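4.3 Recording a Cooling Curve

This section applies to the Ganness infrared photometer when it is used with the Skulden control software. Complete the dark calibration in Section 4.2 before proceeding.

1. Switch on the detector cooler and wait until the status line reads READY.
2. Select Target, then Substellar, and enter the catalog number of the object.
3. Set the exposure time to 310 seconds.
4. Enter a reference temperature of 747 kelvin. The software uses this value as the starting point of the fit.
5. Press Start. The filter wheel moves to the first infrared band.
6. When the series ends, save the file to the Evdale archive folder.

Note: A brown dwarf does not cool measurably during an observing run. The curve is calculated from the measured flux and the Shek model grid, which must be installed separately.

Caution: Do not open the detector housing while the cooler is running. Frost on the window will invalidate the calibration.

If the fit returns a temperature below 600 kelvin, repeat steps 3 through 5 with the long-wave filter. Error 624 indicates that the model grid was not found. Questions about the grid should be addressed to Yu-ting Huang, Instrument Support. 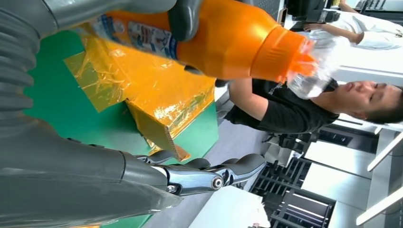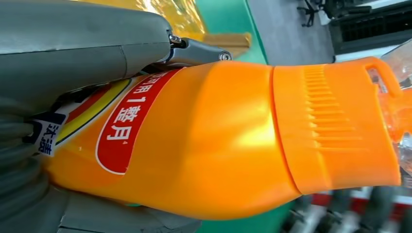 Both views: orange bottle with printed label.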